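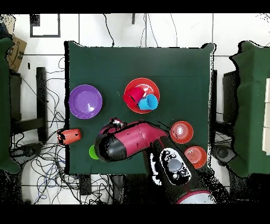 A reader wrote in after our last piece on home soups that bean soup always tastes better on the second day, and that anyone who eats it fresh off the stove is missing the best part. I read that out over the phone to the cook behind Nandine, the little soup kitchen on the corner in Gridov, and got a whoop in return.

"Yes! Yes, tell them yes," she said. "I make mine the night before, always. The beans keep drinking up the broth while you sleep."

She has been making soup for a living for 14 years, and she still talks about it like someone who found out last week. We were meant to speak for 25 minutes. It ran to well over an hour, most of it on onions.

"People rush the onions," she told me. "They give them five minutes and think that's cooking. I give them 50, low, with the lid on, then off at the end. My daughter does her homework at the counter and she can tell by the smell when it's time to take the lid off. She's better at it than I am."

The bean soup is the one everybody asks about, but her own favorite is a sour cabbage soup she learned from her grandmother in Drondonar, who made it every November when the cabbages came in and the kitchen windows fogged up for days. There was no recipe. There was a spoon (a big dented one, she still has it) and a lot of tasting.

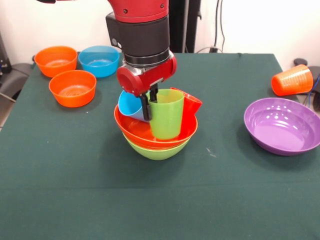 "She would put the spoon in my mouth and say, what does it need? And I'd say salt, because I was a kid and I always said salt. And she'd say no, try again. It was nearly always something sour. A splash of the pickle water, a bit of lemon. I still think that's the thing most home soups are missing!"

I tried it that same evening on a pot of lentils I'd given up on, and I was so pleased that I called her back to say so. She laughed and asked how much I'd put in. Two spoons, I said. "Next time three," she said.

She is cheerful about shortcuts, too. Frozen peas are fine. Canned tomatoes are better than fresh for most of the year. Stock cubes she uses at home when she's tired, though she'd like you to go easy on the salt if you do.
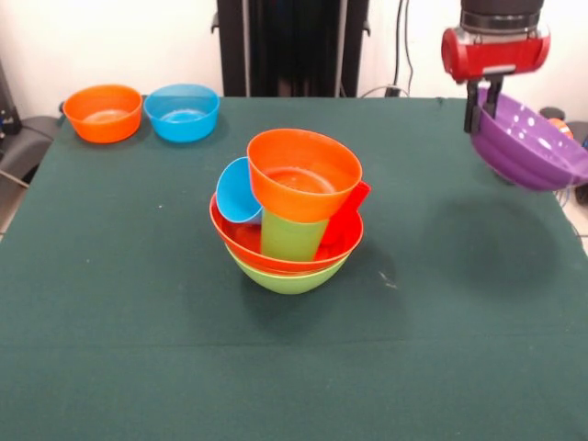
Bread is another matter. Hers comes from Issahaku, the bakery two streets over, and she buys the dark loaf a day old on purpose, slices it thick and rubs it with garlic while it's still hot from the pan. On a busy evening she can go through 200 slices.

"You want a crust that fights back a little," she said. "Soup is soft. You need something to chew."

What about dessert? She had to think. "More soup," she said, and then she had to go, there was a pot on.

Posted May 18, 2020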